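June 12, 1999

Travel bag tests, cont'd from last book. This one starts in the middle, sorry. Rolstead hard shell, Baudry soft upright, Aker folding cart. Airport-type abuse only. No rain box this time, pump still out.

Rolstead first. Drum had been left set for the small bags, so the first run doesn't count, tossed it. Reset the paddles, loaded the case with the usual towels and the sand bag strapped in the middle. 500 turns. Opened it up. Shell OK, scuffs on all corners, the front left one worst (same corner as the last Rolstead, check the old book). Hinge pin had walked out a little on the left. Pushed it back with a thumb. Should not be able to do that with a thumb.

Latches both closed fine after. Combination lock lost its number. Not jammed, it just opened on a different setting from what we set. Reset it, ran it by hand a while, held. Ran the drum again short and it slipped again. So it's the drum doing it and not us. Want to see inside that lock before anybody writes to Rolstead. Do NOT drill it, there's a seam along the back.

Lining came unglued along the bottom edge. Smells of glue so maybe a fresh batch that didn't cure. Note that the sample came with the plastic still on.

Baudry upright. Wheels are the story. Pulled it on the belt with the bumps on, full load, handle at the top stop. Left wheel started to squeal early, got worse, then quit squealing, which worried me more. Stopped at 573 on the counter and had a look. Rubber had split and was riding up over the rim. Axle shiny on one side only. Right wheel looks like new. So either the bag tracks crooked or the belt does. Swapped in the old blue bag to check the belt and it ran straight, so I blame the bag. Somebody please repeat this with the bag turned around before we say so in writting.

Handle: button sticks when the bag is tipped back. Upright it's fine. People tip the bag back and then try to get the handle down at the curb, so it's the tipped number that matters. Put a spring scale on the button, both ways, figures on the loose sheet taped inside the back cover.

Baudry zipper good. Corner turns are tight when stuffed. Tried the overfill trick (winter coat on top, knee on the lid) and the teeth held. Pull tab paint chipping already.

Weighed both bags empty again on the floor scale after the bench scale gave me nonsense. Bench scale needs leveling, one foot is up on the edge of the mat. Same thing as in spring. Could we just cut the mat. 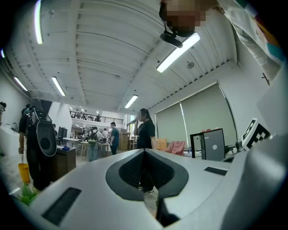 Leaning in close, light shirt with the teal, orange and red patches.

Aker cart. Folds nice, unfolds nice, then you put a suitcase on it and the bottom plate sags toward the front. Not broken, sags. With the Rolstead on it the plate touched the floor going over the door sill. With the Baudry no trouble. Elastic cord has 2 hooks and they're both too small for the tube they're supposed to grab. Got them on with pliers. A traveler at a train station does not have pliers.

Stair test with the cart: went down OK, came up badly. It wants to swing to the left every step. Tried it with the cord crossed and that helped some. Loaded low and it helped more. The instruction card shows the big bag on top, wrong way around if you ask me.

Tried the Nurnano dry spray on the Baudry wheel (the good one, right side) and on the cart axles. Quieter on both for the first stretch. On the cart it picked up grit from the floor and made a gray paste. Wiped off, sprayed again, same. Not sure it's worth a line in the guide. Maybe a line under "squeaks." The can says it's for hinges and locks so not really fair, try it on the Rolstead lock AFTER we've had the lock apart and not before.

Overhead bin check. Plywood bin still has the strip from last year screwed inside the lip, which makes it tighter than the real thing. Took the strip out. Baudry carry size goes in wheels first, not handle first. Soft pocket catches on the lip if there's a book in it. Rolstead small one goes either way. Need to redo the older bags without the strip or the table in the guide is comparing apples to whatever. Groan.

Color of the tags: red = drum done, yellow = wheels done. I found a bag on the shelf with both and nothing in the book for it. Whose? Initial it or I run it again from scratch.

Things used up: tape, the last of the wide straps, one belt bump (split down the middle, glued and clamped, leave it alone overnight).

To do
Rolstead lock apart, pictures at each step, keep the springs in a cup
Baudry wheels reversed, same load, same belt speed
second Baudry sample, ask for one from a store shelf and not from the maker
Aker plate, measure sag with the ruler block, loaded and not loaded
level bench scale!!
pump for the rain box, if it isn't here by July we do soft bags with the garden hose and say so
copy loose sheet figures into this book, I keep saying it

Drum guard has 2 bolts missing on the far side. Don't run it over the low setting till they're back in. Checked the drawer, no bolts that size. Hardware store tomorow on the way in.

Left the Rolstead on the shelf with the lid open so the glue can air out.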